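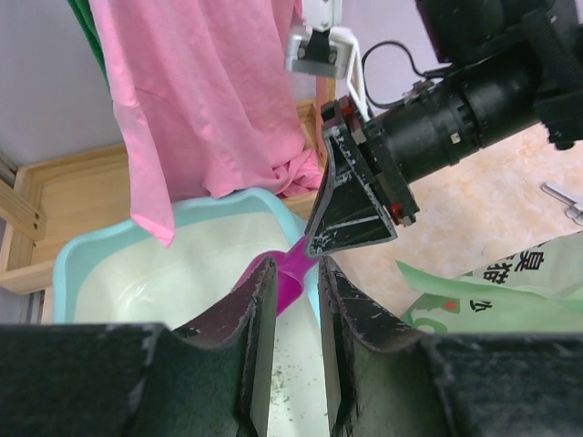 Sold by weight

Clorstead lost its last loose-goods counter when the pet shop closed. A new one has lasted longer than most people expected.

October 23, 2022

The shop called Dusa is at the bottom end of Clorstead high street, between a shoe repairer and a bank that is now a dentist's. It sells flour, rice, oats, lentils, dried fruit, nuts, washing powder and a few kinds of pasta. None of it is in packets. Customers bring a jar or a tub, weigh it empty, fill it, weigh it again and pay for the difference. Those who come without anything can have a paper bag.

It is an old way of buying food. Until the 1950s most grocers in a town this size kept sugar and tea in bins and weighed them out to order, usually into blue paper folded by hand behind the counter. Self-service ended that. A shop where people picked up their own goods needed goods that were already measured, and the packet did the job. It also kept out mice and damp, and it gave the maker somewhere to print a name. By the time supermarkets reached Clorstead, the weighed bag was something you saw at the sweet shop or the corn merchant's.

There was a short revival in the 1980s, when bulk bins appeared in high streets up and down the country. Many shoppers of a certain age remember them for muesli, for broken biscuits and for the smell of curry powder. Most had gone within fifteen years. Margins were thin, the bins were hard to clean, and supermarkets had own-label packets at prices that a small shop could not match.

The present wave began for a different reason. People wanted less plastic in their bins at home, and for a couple of years before the pandemic refill shops opened quickly, often with one owner and a small loan. A good number have since shut. Lockdown made shared bins look like a bad idea, and then food prices rose and customers went where they thought the bargains were.

Dusa opened in August 2018, which makes it one of the older ones in the county. It stocks 207 lines, down from 308 in its second year. Cutting the list was the hardest decision the shop has made and, going by the accounts, the most useful. Three kinds of quinoa became one. The dried mushrooms went, along with the vegan gravy granules, which set hard in the dispenser whenever it rained.

What sells is dull. Porridge oats come first, then red lentils, then strong white flour. Washing powder does well because people can see straight away what they have saved. Herbs and spices make very little money but bring people through the door, as a recipe that wants a teaspoon of fenugreek is a poor reason to buy a whole jar.

Where it comes from

Almost everything arrives in sacks from Van Wijk, a wholesaler with a warehouse at Deltuvden, near the docks. The firm made its living for decades supplying bakeries and hospital kitchens, and took on small shops only when the bakeries began to close. Its smallest order is still large for a business with a single stockroom. Dusa gets round this by sharing deliveries with a café and a farm shop on the same road out of town, and the 3 businesses split the pallet in the café's yard on a Tuesday morning.

The sacks themselves are a sore point. Flour and oats come in paper, which can be recycled or put under a garden hedge to keep weeds down. Rice and nuts usually come in woven plastic or in a plastic liner inside a box. A refill shop saves packaging at the customer's end, but somebody further up has still wrapped the food, and the shop has a bin at the back like any other. Van Wijk has begun taking liners back on the returning lorry. It won't say yet whether the scheme pays for itself.
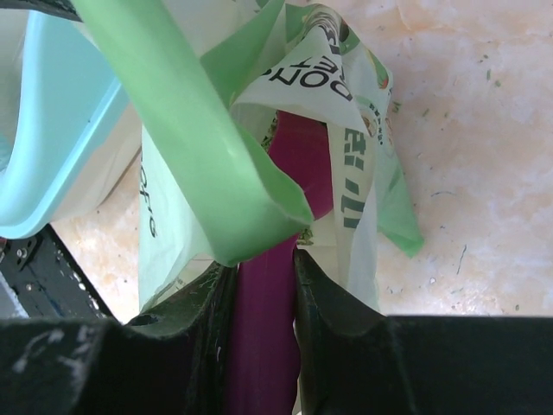 Whether loose goods are cheaper depends on what is in the basket. We priced a week's dry shopping at Dusa and at the two supermarkets on the ring road. Oats and lentils were slightly cheaper loose than in a branded packet and slightly dearer than the supermarket's own. Flour was dearer by a good margin. Spices were far cheaper, in some cases a quarter of the price of a small glass jar. Pasta was the worst buy in the shop, and the staff will tell you so if you ask.

The saving that regular customers talk about is of another sort. A person living alone can buy one portion of pearl barley for a soup and have none left to go stale. A family that bakes once a month needn't keep ground almonds until the oil turns. Older customers in particular seem to like this. Several told us they had given up on certain foods after being widowed, simply from getting tired of throwing half away.

Keeping it clean

Environmental health officers treat a refill shop as they would any food business, with extra attention to allergens and pests. Nuts are kept on their own wall, low down, and each tub has its own scoop that is not supposed to travel. In practice scoops do travel, especially on Saturdays, so they are all collected and washed at closing time and again at midday when the shop is busy. Bins are emptied completely before they are refilled. Tipping new flour on top of old is how weevils get established, and once they are in, everything within reach has to be thrown out.

At home the same rules apply on a smaller scale. Jars should be dry all the way to the bottom before they are filled. A strip of masking tape with the name and the month is enough of a label, though for anything with allergens it is worth copying down the full list from the shelf card. Flour kept in a cool cupboard will last for months. Wholemeal goes off sooner than white, and nuts are best in the fridge.

What next

Rents on the high street are due for review in the spring, and the electricity contract ends before that. Dusa has fewer fridges than an ordinary grocer's, so the bill will hurt less than it might, but the shop expects to put some prices up in the new year. It has also started a box for people who can't get in during opening hours. Orders go in by phone, the jars are left at the café, and they can be picked up until six.

Over 2 miles out of town, on the Deltuvden road, the farm shop is clearing a corner for a few bins of its own. It will start with oats, sugar and chicken feed.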